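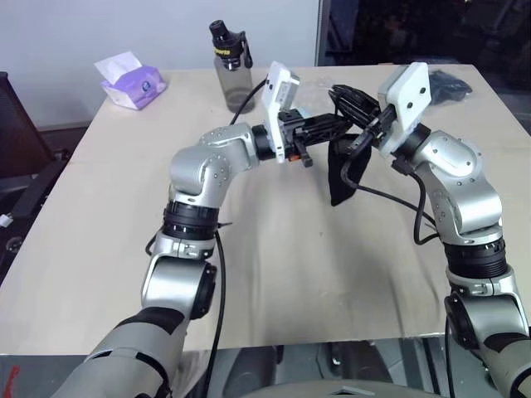 Two arms, one bit of black cloth and a long afternoon in Sedthorpe

I should admit at the outset that I am a soft touch for anything with elbows, so when Steltora asked whether I'd like to come up in December and spend a day with the Gukham, their new two-armed bench robot, I had my coat on before I'd finished reading the message.

The Gukham is sold as a complete kit, arms, grippers, cameras and all, to small firms that handle soft and awkward things. Boxes and bottles are old hat for robots. Cloth is another matter altogether, because it sags and folds and never hangs the same way twice, and that was what I'd come to see (well, that and the arms).

They are handsome arms, too, all rounded silver housings and ribbed black rings, and when the two grippers come together over the table with a bit of black fabric drooping between them it's hard not to think of somebody's aunt sorting the washing. I liked the left one best, with its white camera mount standing straight up on top like a little chimney.

Naledi Msimang looked after me for the day, and was very patient with my questions. The kit takes 60 minutes to set up, she told me, and you teach it a job by guiding it through the movements yourself. Her team went through 253 practice runs before they were happy with the first cloth job, though a customer starting from their library should need 12 at most. The software that does the learning is called Bíró, and I found it friendly enough, if rather fond of asking whether I was sure.

I do have grumbles. The cables loop along the outside of the arms, and I'd love to see them tucked away before somebody catches a sleeve. The handbook wants a good index as well. And at nearly £3852 a month on the lease, it's a serious purchase for a workshop of any size, so do ask for a trial with your own materials first.

Still, I stayed until the four o'clock tea came round, and would happily have stayed longer. Orders open in the spring, with training included for the first year.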